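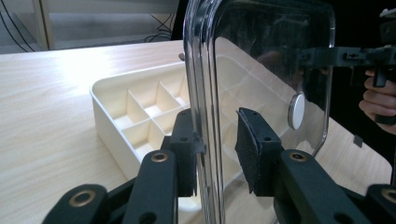 10/1/18. Mollel bench, Drurnevthorpe. Lid task, two hand-held grippers.

Still on the clear lid and the cream organizer tray. Sharon Kirui wants 3000 good demos before anyone trains on it. Folero's note says over 4000 is better. I'd like to know where either number comes from. I asked and got a link to a talk.

My worry is the lid. It's see-through, so whatever the model learns about where the edge sits, it's learning from glare on the rim and whatever happens to be showing behind it. Move the lamp and that changes. We've had the light in the same place since December and I don't think it counts as variety if the only thing we vary is who's holding the grippers.

Did 30 this morning. Threw out 11. Reasons, as far as I wrote them down:
- lid slid in the pads before the handover, mostly when I took it by the rim on one side and the flat on the other
- second gripper came in too early and bumped it
- tracking dropped (twice, both near the far end of the table)
- one where I just forgot what I was doing

Sharon says keep the slips if the lid gets there in the end, because the model should see recoveries. Maybe. A recovery done by somebody who knows what's about to go wrong isn't much of a recovery. I've put them in their own folder and we can argue later.

Right pad foam is starting to fray at the edge. Haven't swapped it. If I swap it now, the grip changes halfway through the set, and if I don't, it changes slowly and we pretend it didn't. Wrote the pad state into the log for every batch from here on. Would have been nice to start with that.

The Clostness score went up again on last week's set. It also went up when I fed it the same episodes with the order shuffled, so I'm not reading much into it. Need a held-out set with the tray turned to angles we haven't used, and a different colour of table under it.

To do: move lamp, redo the small batch. Ask Folero what they count as a failed grasp. Find the spare foam. Re-zero both grippers before lunch, the left one was reading slightly open when shut.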